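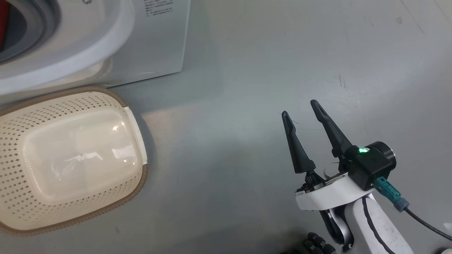
A front-loading washing machine with a laundry basket on the floor in front of it.

Residents of the Lahlou apartments will have to do their washing before 9 p.m. starting in March, under a quiet hours rule that took 5 meetings to write and fits on an index card.

The rule covers washers, dryers and what the notice calls "other appliances of a spinning nature." It was adopted Wednesday evening by the tenants' association, which received 942 written comments on the subject over the winter. The building has 19 floors and, by most accounts, very thin ones.

"I have lived under a spin cycle for a long time," said Roland Cheetham, who chairs the association and pushed for the change. "I know when the people upstairs do towels. I don't want to know that."

The management company, Stesitz, had first offered rubber mats. Tenants who tried them reported that the machines were quieter but had started to travel, in one case as far as the hallway. Stesitz then paid $3,425 for a noise study by the consulting firm Hodelero. The study found that washing machines are loudest when they are on, and recommended a second study.

The association decided to manage without it.

Opposition came mainly from night-shift workers at the Granditari bakery down the street, who get home at hours when other people are dreaming and would like clean aprons. They won a partial exemption: anyone with a letter from an employer may run one load after 9, provided it is not sneakers. The sneaker clause passed without debate.

Enforcement is less settled. A first complaint brings a polite note under the door. A second brings a less polite note. The draft had a third step, but members could not agree on what it should be, and the page now has a blank space where it used to go.

Dishwashers are not affected. Neither is the ninth-floor trombone, which has its own agreement dating from a previous manager.

Copies of the rule are available in the lobby. The association will take up vacuum cleaners at its next meeting, and Cheetham has asked that comments be kept to one page each.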